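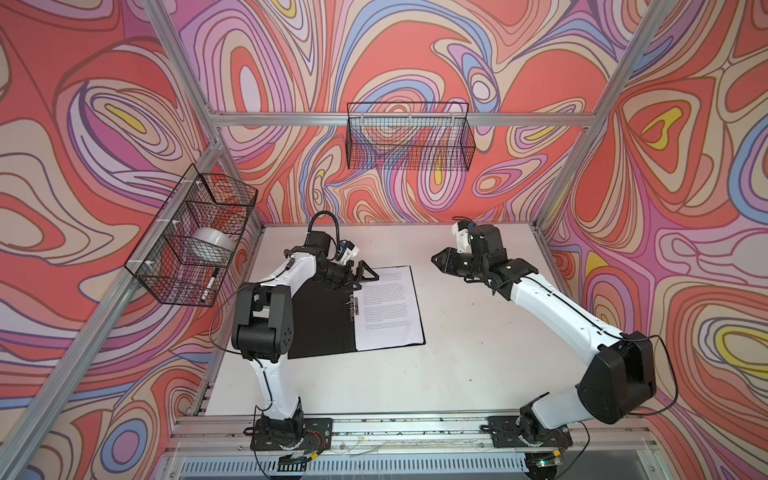
The binder, open at the first sheet.

3 min read

Abelardo Rivadeneyra inherited the Ginari binder along with the desk key. The text was set small, in dense paragraphs. Paragraph four gave the storage procedure for Flokon, a sealing compound the firm had stopped selling. Paragraph five gave it again, with a different shelf life.

He read both twice and marked the second.

"Which one is in force?" he asked Fortin by phone.

"Whichever was typed later."

"They are on the same sheet."

"Then the lower one."

He went on reading. The lower one ended with an instruction to return the binder to Mitow, room 76, on completion. The building directory stopped at 60. He wrote the room number on a strip of white tape and stuck it inside the cover.

On Monday he took the stairs past the last listed floor. The door was painted gray. He knocked, and a voice asked which paragraph he had followed.

Last updated: Sun 27 January

We use cookies to remember your reading preferences. Accept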